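Rekeck Home Notes > Laundry > Folding

Laundry Closets Bedding Small Repairs Ask Ashraful

Folding Dark Clothes on the Bed

Black clothes come out of the wash looking like one large black garment with too many armholes. I have folded them on tables, on the couch and once, in May, on top of a running dryer. The bed wins. It is wide, it is the right height if you kneel, and you can't go to sleep until you finish.

Start with a firm surface. A bamboo sleeping mat over the quilt is ideal, and a soft mattress alone will swallow every crease you make. Run your palm along the slats first and pull off any lint.

1. Hold the garment up by one end and let it hang. Gravity irons for free, though not very well.

2. Find the tag. On black fabric it's the quickest way to tell front from back, and I have worn enough shirts backward to recommend it.

3. Lay it face down with the long side along the slats. They make a decent ruler.

4. Fold both sides to the middle, then smooth outward from the center with a flat hand.

5. Fold up from the bottom in 3 parts. Heavy knits get two, or they turn into a brick.

6. Stack at the foot of the bed - never on the pillow, which is how my Lamont sweater spent a week as a headrest.

Jeans go last and on the bottom of the pile. A clip fan on the wall is pleasant company in July, but turn it off before you get to the socks. 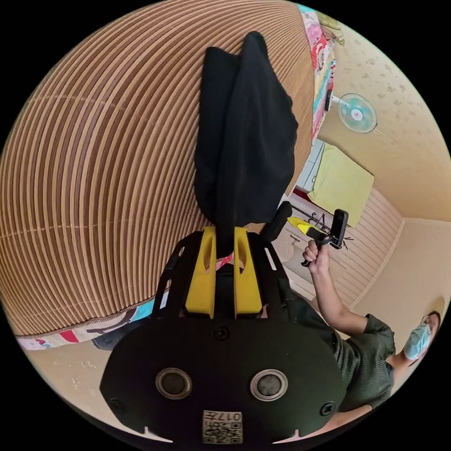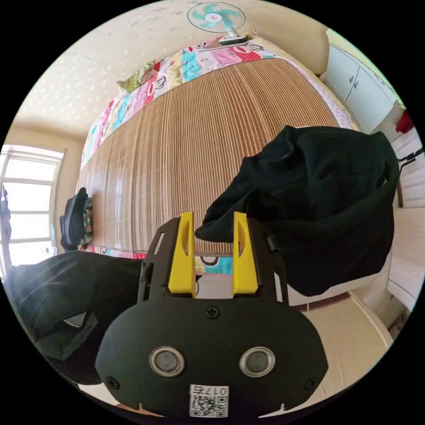
Black garment held up in the first photo; the bamboo mat and patchwork quilt in the second.

Contact Ashraful Khan | © 2024 Rekeck Home Notes | Back to top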